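Home Explore Notifications Messages Lists Profile More

Thread: what we learned about filtering hand-held gripper demos before training on them. Results first, method after, complaints at the end. 1/14

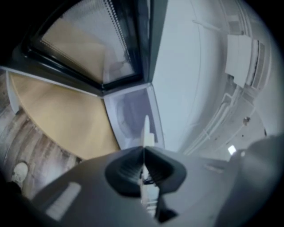 The short version is that throwing demos away helped us more than collecting more of them. We started with 1000 demos recorded with hand-held grippers and trained a policy on all of them. Then we ran a filter, kept 627, and trained the same policy again with the same settings. The filter mostly looks at how the fingertips relate to everything else in view. With the two black pads closed together in the middle and a ceiling and a cabinet behind them, the pads are the one part you can locate the same way every time. The ceiling gives you a few straight edges to track and a lot of plain white. 2/14

The task was opening a cabinet, taking out one item, and closing it again. We used Moura as the policy code and did not change the network. Anything that differs between the two runs comes from the data. 3/14

Result: the policy trained on the smaller set finished the full task more often, and it closed the door a lot more often. The policy trained on everything tended to stop with the door partly open, as if it thought it was done. 4/14

Method. For each demo we compute a score we call Leltora. It compares two estimates of how the gripper moved: one from the camera pose tracker, one from background features only, with the gripper masked out. If they disagree for too long, the demo is dropped. 5/14

The mask matters. The gripper body takes up a big part of a wide lens view, and it moves with the camera. Leave it in and the feature tracker decides the world is standing still. We lost most of October to that bug. 6/14

We use one fixed mask for the housing and a second one for the fingers that changes with the opening width. The fixed one is drawn by hand once per gripper. It takes a few minutes and I would not bother automating it. 7/14

What gets dropped? Mostly upward views. When you reach up to a high door, the lens points at the ceiling and the tracker has very little to hold on to. Drift builds up there and shows up later, when the hand comes back down. 8/14

Glass doors are the other big group. Reflections move at the wrong speed for the surface they appear on, so some of the features are tracking a different part of the room. 9/14

This creates an obvious problem. If you drop the upward views, you drop the high shelves, and the policy gets worse at high shelves. We saw exactly that. On the top shelf the full set still did better. 10/14

A partial fix: keep a demo if the bad stretch is short and cut only that stretch out. We do this with Skoronix, our trimming script. It got back some of the top shelf performance. The gap is still there. 11/14

Things we tried that made no clear difference: weighting demos by score in place of dropping them, smoothing the trajectories, and a stricter cutoff. The stricter cutoff left too little data, and the runs varied so much that I don't trust the comparison. 12/14

Limits. We had 2 operators, one task, and one type of gripper. The cutoff was picked on this data, so expect to tune it on yours. I would also like to see a random subset of the same size as a baseline. That run is training now and I'll post the numbers whichever way they go. 13/14

The scoring code is going into the Histovby repo once the config files are cleaned up. The masks for our gripper will be included, but you will need to draw your own if your lens or fingers are different. Replies are open if you have a better way to handle ceilings. 14/14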